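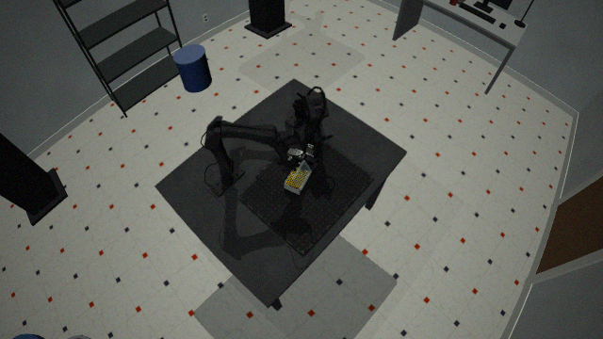
Off-white tile with small red and dark navy diamonds at the corners.

Clirkora Cordless Grout Scrubber: my review after a winter of muddy boots

I have a thing about floors. Our house went up in 1903, and whoever picked the tile for the hallway and kitchen clearly didn't have to clean it, because there are little diamonds at every corner, and every little diamond has grout running along all its sides. It's a lovely pattern. It's also a LOT of grout, and pale grout at that, with a dog and a gravel driveway and a family who think doormats are decoration.

For years I did it with a toothbrush. Then I did it with a slightly bigger toothbrush that was sold to me as a grout brush. My knees finally complained loudly enough in January that I went looking for something with a motor, and I came home from Singhal Hardware with the Clirkora, which they had on a stand by the register (I am exactly the customer that stand was built for).

What you get

The box has the handle, a long pole that clicks onto it, a charger, and 5 brush heads. Those are a pointy one, a flat one, a big dome, a small dome, and a sponge pad I have yet to find a use for. The pointy one is the one you want for grout. It looks too small to be any good and I almost put it in the drawer with the sponge.

The pole comes in sections that twist together. The instructions show this in drawings with no words at all, and I put the middle section in upside down, so the whole thing wobbled like a fishing rod until I worked out what I'd done. There's a tiny arrow on each piece. Look for the arrow!

Charging is with its own plug, which annoys me. I already have a basket full of chargers that belong to who knows what, and this one went straight in with a strip of masking tape on it so I'd know it again.

How it does on grout

Really well, I have to say. I sprayed a plain mix of dish soap and warm water, left it while I made coffee, and then ran the pointy brush along the lines standing up. Standing up! The grout by the back door had been the color of weak tea for as long as I can remember, and it came up a soft gray that I'm now fairly sure was the original color. I got my husband in to look at it and he said "huh," which from him is a parade.

It takes a bit of practice to keep the brush on the line. If you press hard it wants to walk off sideways, and the motor slows down and makes a grumpy noise. Light pressure and a slow pace works much better. Around the diamonds I switched to holding it by the short handle and kneeling on a cushion, since the pole is hopeless for tight corners. So my knees aren't completely retired, but they're down to part-time.

On the tile itself I used the flat brush on the low speed. I was nervous about old glaze and tried it behind the pantry door first, and I'd suggest you do the same if your floor is anything but brand new. Mine came out fine. I wouldn't use it on anything you've been told to treat gently, like marble, and I stayed well away from the one cracked tile by the radiator.

The splashing

OK, the big dome brush. On high speed with a wet floor it throws dirty water up the baseboards, up the cabinet doors, and up me. I had gray freckles to the knee. I've since learned to wipe up the extra water before I switch it on, and to keep it on low near anything painted. The small dome is better behaved and does a nice job on the shower wall.

Battery

The box makes big promises here and I'd take them with some salt. I can do the hallway and half the kitchen before it fades, and then it's on the charger until after dinner. It fades slowly too, so you think you're getting tired when it's the scrubber that's tired. There is a little light that goes red, but it's on the underside of the handle where my hand covers it. I have no idea who thought that was the spot for it.

Compared to what I had before

I also own a Skoria steam mop, and people always ask if they need both. For everyday dirt I still grab the Skoria. It's quicker and there's nothing to rinse afterward. But steam only ever warmed up the dirt in my grout and moved it along to the next tile. I borrowed my sister's Grokix too, the one with the cord, and that one has more muscle and never runs out. It's heavy though, and I spent the whole time stepping over the cord or flicking it out of the wet. If you have a huge floor and strong arms, go for the Grokix. For a normal kitchen I like the Clirkora better.

Odds and ends

The brush heads hold their shape pretty well. My pointy one has splayed a little at the tip and I'll be buying 2 more when I'm next at Singhal, where they hang on a hook beside the sink plungers. Rinse them the minute you finish or the grit dries in and you'll be picking at it with a fork, as I was. It's noisy enough that the dog leaves the room, but I can still hear the radio.

Storage is awkward. With the pole on it's too tall for my broom closet, so it lives behind the laundry room door and falls over whenever someone shuts that door with any enthusiasm.

I'd give it a 7 out of ten. It would go up a notch with a better battery and a light I could see. I'm doing the upstairs bathroom next, once I've bought those brushes, and I'll add a note here if it gives me any trouble.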